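Home Forums Home Automation Robots & Kits Ask Log in

Is the Treson data subscription worth paying for, or should I record my own?

hallwaylamp
Posted in Robots & Kits, 9 replies hidden

I run a small repair and cleaning counter (tablets, readers, the odd point-of-sale screen) and last year I bought a secondhand two-arm bench robot with an Eneo controller. It can pick and place all day. What I want is for it to wipe down screens before they go back to customers, and it is terrible at that. It either skates over the glass or shoves the thing off the table.

Treson sells a subscription, $245 a month, 3 months minimum, that is supposed to fix exactly this. They call it a household and light-shop skills pack. You get first-person recordings of people doing hand chores, plus a model already trained on them, and a setup call. The sales page says the robot "learns the way your hands do." I've heard that kind of line before and I paid for it before.

My questions are whether anyone has gotten real work out of it, whether it runs on an Eneo without buying their adapter, and whether I'd do as well strapping a camera to my own head for a weekend. I'm not a programmer but I can follow steps. Please don't tell me to wipe the screens myself, I know that's an option.

14 comments Share

oldgearbox
Accepted by poster

I had the pack from April until the minimum ran out, on an Eneo, so I can answer most of this.

It does run without the adapter. Their support will say it doesn't. You need the older driver from the Eneo download page and you have to turn off the automatic update, or one morning it quits. The adapter only saves you that bother.

As for real work, it depends what you call work. Folding a dish towel into something towel shaped, yes. Putting cups on a rack, mostly. Wiping was the reason I bought it too, and out of the box it wiped my bench very nicely. A flat bench doesn't move when you lean on it. A tablet does. The arm has no good idea how hard it's pressing, and the recordings can't tell it, seeing as they're video and nothing else. The page talks about "contact-rich skills" but when I asked on the setup call where the force numbers come from, I got a long answer about camera angles.

What got me partway there was a silicone mat under the tablet and a slower wipe speed (there's a slider, it's buried under Motion, Advanced). With both of those I stopped losing tablets over the side. It still missed the corners.

Would I pay again? No. Would I say it's a scam? Also no. It's a decent starter model with a poor refund policy. If you sign up, ask for the clip list first and count how much of it looks like your job. Mine was heavy on kitchens.

62 people found this helpful Share

pinfeather_9

dont buy it. get a cirillo gripper with the soft pads and your problem goes away, its the gripper not the training. mine was from a school surplus sale

2 people found this helpful Share

marlowe_bench

I'd disagree with the gripper answer. Soft pads help with holding, but the poster's robot is already holding things fine. It fails when one hand has to steady the tablet and the other has to rub, and those two jobs have to agree with each other the whole time. Pads won't teach it that.

On recording your own, I did this with the Garnmont kit, $474 once and no monthly fee, and I went in expecting very little. You wear the camera on a headband, do the chore over and over, upload, and wait. The instructions are thin. They say "vary your surroundings" and leave it at that. I took it to mean I should quit tidying up first, and I did a lot of my takes standing over whatever part of the floor was free, holding the tablet up in my left hand with the page still open on it and going at the glass with an old green rag.
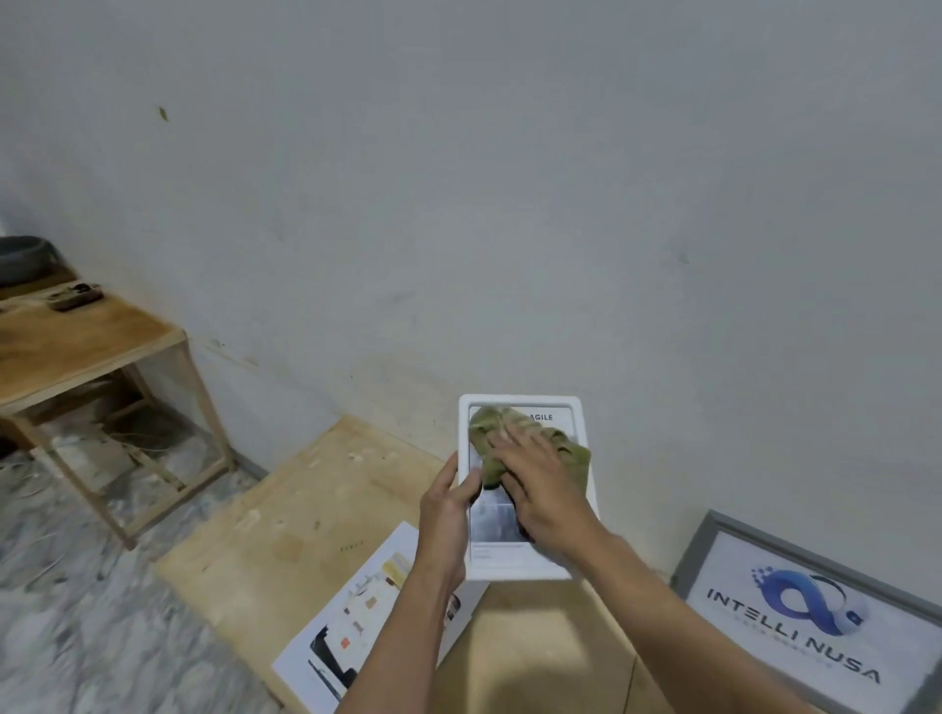 My first batch was useless and it was my own fault. I was looking at the wall half the time. Keep both hands in view, low is okay, and don't let the rag hide your other thumb. The thumb matters more than I'd have guessed, at least going by which clips the kit's checker threw out.

The second batch took 9 evenings. After that the arms would hold a tablet and wipe the upper half of it in a way I'd call acceptable. The lower half was bad. I suspect I start at the top and get lazy, and it picked that up from me. I can't prove that and Garnmont support didn't have an opinion. They also didn't mention before I paid that the checker needs a fast connection, and that uploads fail silently on a slow one. Look at the file list after every session.

Things I still don't trust about either product:

Neither company will say how many tries their demo videos took. I asked both.

Neither handles a wet cloth. Mine was trained with a dry one and I wouldn't put liquid anywhere near it.

"Works with any two-arm robot" on the Garnmont box means any robot on a list inside the box. Eneo is on it. The older Cirillo arms are not, so check before opening, they charge for returns.

If it were my money again I'd go with the one-time kit over the subscription, mainly so I could stop when I felt like it. For a counter doing a few screens a day I don't think either one earns its cost back. I use mine for the display units and do the customer tablets by hand.

31 people found this helpful Share

hallwaylamp

Thanks, this is more than Treson told me in two calls. I asked them for the clip list like oldgearbox said and they're "checking whether it can be shared." Holding off for now. marlowe_bench, did you have to redo everything when you changed the mount height, or just add to it?

marlowe_bench

Just added to it. Keep the old clips in a separate folder though, the kit will happily overwrite them.

More in Robots & Kits Newest Unanswered Report a problem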